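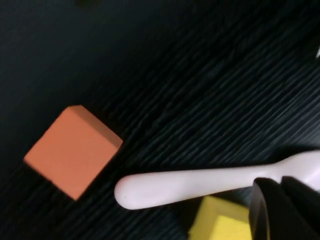
Trasgate Parcel Desk, second edition
Reviewed by Graça Prata

Trasgate is a program for people who need to follow what happens to public land after the government has acquired it. You load the acquisition notice, the survey list and any later allotment orders, and it builds a file for each parcel showing who held it, what was paid and what it was set aside for. It is sold mostly to town audit offices and to reporters who cover them.

I used it for two months on the old Simões dock road purchase, a file I already knew fairly well from paper. The seller's claim is that a clerk can get a full purchase loaded in a day. Mine had 196 survey numbers and took me most of three. The slow part was the names. Where an owner was spelled one way in the notice and another way in the payment sheet, Trasgate made two owners and left me to merge them by hand. 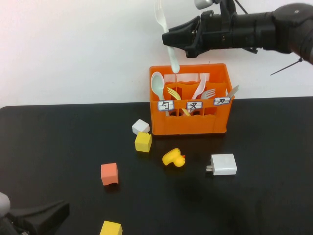 Once the names were fixed, the program was easy to work with. The timeline view puts the notice, the award and the handover on one line, and any gap longer than 60 days shows up in red. You can change that limit under Settings, but only for the whole project. I would have liked to set it by type of land, as wetland parcels usually need an extra clearance.

The payment check is the best thing in it. It compares the rate in the award with the rate used in the payment sheet and lists each mismatch with the page it came from. It found two parcels on the dock road where the old rate had been applied. I had missed both on paper.

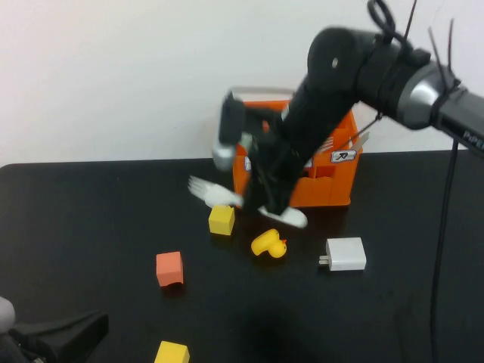

Reports are weaker. The standard report prints every parcel whether or not there is anything to say about it, and the filter for open items resets each time you close the window. Armindo Rocha, who tested the office version for us, had the same trouble and ended up exporting to a spreadsheet. The export is clean and keeps the page references.

Compared with Nesetti, which many offices still have, Trasgate is slower to load and much better at tracing payments. Nesetti has the better maps. Vanda costs less than either but has no payment check at all, so I would not use it for audit work. 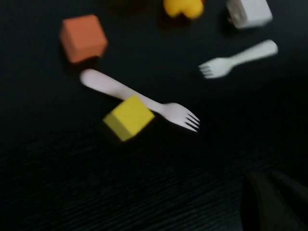
Page 2

Help is by email only. I wrote twice and got a useful answer the next morning both times. The manual is short and the chapter on leases describes screens from the first edition.

Offices with more than one large purchase under review should get their money's worth. For a single small file, a spreadsheet will do. The license covers one computer, and moving it to another means writing to the company for a new key.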